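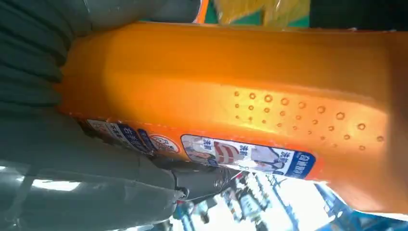 Packing Bottled Goods: Frequently Asked Questions

These are the questions we get most often at the Oltness packing room about large plastic bottles, the kind with a separate cap and a printed label. For boxed goods, see the Cartons page.

What kinds of bottles do you pack?

Household bottles with a screw cap or push-on cap. The bottle must be sealed before it gets here. We don't fill, top up or relabel. Glass is handled at Stodham and should not be sent to Oltness.

Do the labels have to be in English?

No. Bottles with Chinese labels are fine, and so are other languages. We need the product sheet in English with the delivery, so we know what is inside and how it has to be stored. Without the sheet, the bottles stay on the receiving shelf.

Does it matter if the bottle has a textured grip?

Yes, in one respect. Tape and stickers don't hold well over raised dots or ridges. Shipping stickers go on a smooth part of the bottle, or on the outer wrap if there isn't a smooth part big enough. Never put one over the printed label.

How big is the room, and can I drop things off there?

The room is 658 square feet, and the shelving takes up a good share of it. Drop off at the side door between 8 a.m. and 3 p.m. Leave the bottles at the receiving shelf and sign the sheet. Please don't set anything on the worktable, even for a minute.
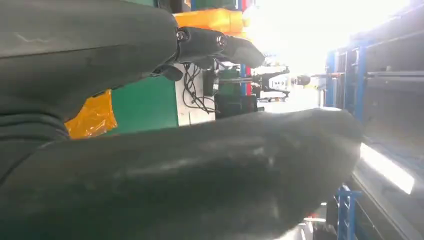
By Keyvan Esfahani, Oltness packing room
Wrapping section checked by Tahmineh Ahmadpour. Updated in November.

The rest of this page covers wrapping, leaks and storage. It replaces the printed handout, which had the old sheet size in it.

What do you wrap the bottles in?

Plastic sheet from the Bramitar roll, cut to 56 inches. You can bring your own if it is clean and has no tape on it. Color makes no difference to us. Creases don't matter either, and a crumpled sheet can be flattened out on the mat and used again. Throw it out if it has a hole or a split edge.

Do you wrap bottles one at a time?

Large ones, yes. Smaller bottles can be wrapped in pairs with a fold of sheet between them, so the plastic doesn't rub through the print on the label.

Which way should the cap face?

On the table, any way is fine. In the box, the caps all point up. If the box is too short for the bottle to stand, use a taller box. Do not lay it down and hope for the best.

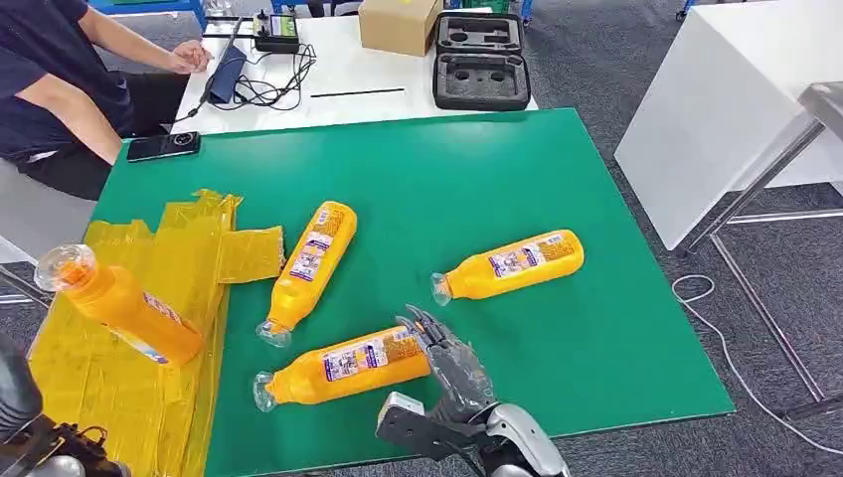
Why do you lay the bottles down on the mat first?

To look at the label and the seam of the cap. A clear cap makes this easier, and any product sitting inside it shows without opening anything. Lay the bottle on its side, check the cap, then turn it over and look at the back. If a bottle rolls, set it against a fold of the sheet.

What happens if a bottle has leaked?

It comes off the mat and goes into a tray. We wipe down the bottles that were next to it and leave them on their sides for 30 minutes. Any that show fresh liquid at the cap go in the tray too. You will get a note with the label details, and you can collect the bottles or ask us to dispose of them.

Can I keep my phone or keys on the table while I work?

It's allowed, but keep them toward the edge of the mat and clear of the sheet. Things get folded in. If you think something of yours went out in a box, call before the afternoon pickup.

The sheet hangs off the side of the table. Is that a problem?

Only if you can step on it. A little overhang is normal with a sheet this size. Pull it back up before you start folding, and check the underside for grit if it has been on the floor.

How much weight can go in one box?

The limit is 30 pounds, including the box and the wrap. Full bottles get there sooner than people expect. Use the floor scale by the Lindholm cabinet and write the weight on the top flap.

How long can bottles stay on the shelves?

Until the next scheduled pickup for that customer. If there is no pickup booked, let us know at drop-off and we will put a hold tag on them. Keep bottles away from direct sun. Some labels fade, and some products thicken or separate.

Can I take leftover sheet home?

Offcuts in the bin by the door are free to take. Please leave the full-size pieces, including used ones.

My question isn't here.

Ask at the side door during drop-off hours, or leave a note for Keyvan in the tray by the sign-in sheet.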